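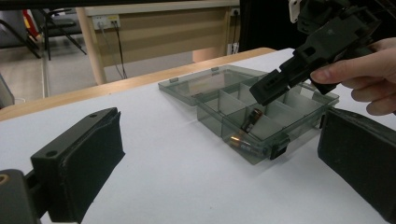
Open compartment box with batteries.

Rimham Household Battery Returns: README

Release 3, 24 September 2016
Data contact: Renato Saavedra, Perkden

Summary

This release holds the results of a postal survey on how households in Rimham store, use and dispose of small batteries. It contains 1,005 completed returns from 56 streets. The survey was carried out by Perkden on behalf of the Paredes Fund, and the forms were keyed by Umico.

Files

returns.csv: one row per household, 25 columns
streets.csv: street codes and collection round
codes.txt: value labels for all coded columns
form.pdf: the survey form as posted

All text files are UTF-8 with comma separators. Blank cells mean that the question was left unanswered. The value 99 means that the answer could not be read.

Battery types

Respondents were asked to report spent and unused batteries separately, by size. Many did not know the name of the size, and the form therefore allowed a written description, which was coded afterwards. Make and colour were not coded: AA batteries such as the three beside the box, with their black bodies and copper-orange ends, are entered as type 2 in the same way as any other AA. Rechargeable batteries have their own column (rechg) and should not be added to the type totals, as this would count them twice.
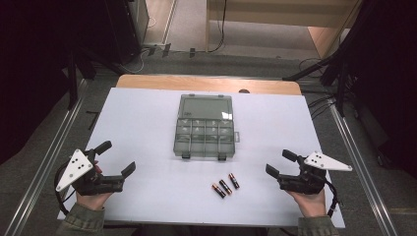

Storage answers in column store_at refer to the place where most spent batteries were kept at the time of reply. Where a household ticked more than one place, the first was kept and the flag store_multi was set to 1. A box with small compartments, as seen on the white tabletop, is coded 4 (divided container), and drawers, jars and bags have codes of their own. Code 7 (other) was used sparingly and is explained in codes.txt.

Known problems

Returns from flats are under-represented. Street 31 was posted the form twice, and the second set of replies has been removed. In the previous release the columns for disposal at shops and disposal at the council site were swapped; this has been corrected.
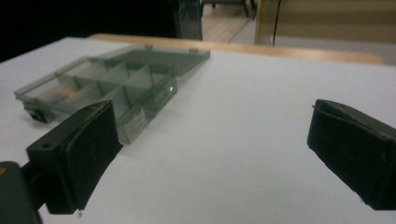 Users who worked with the earlier files should repeat any analysis of disposal routes. Totals by battery type are not affected. A further release is planned for December and will add the replies received after the closing date.

Terms of use

The data may be used for research and teaching, with acknowledgement to Perkden. Users must not attempt to identify any household.

Contact: Perkden Data Office | © 2016 Perkden | Back to top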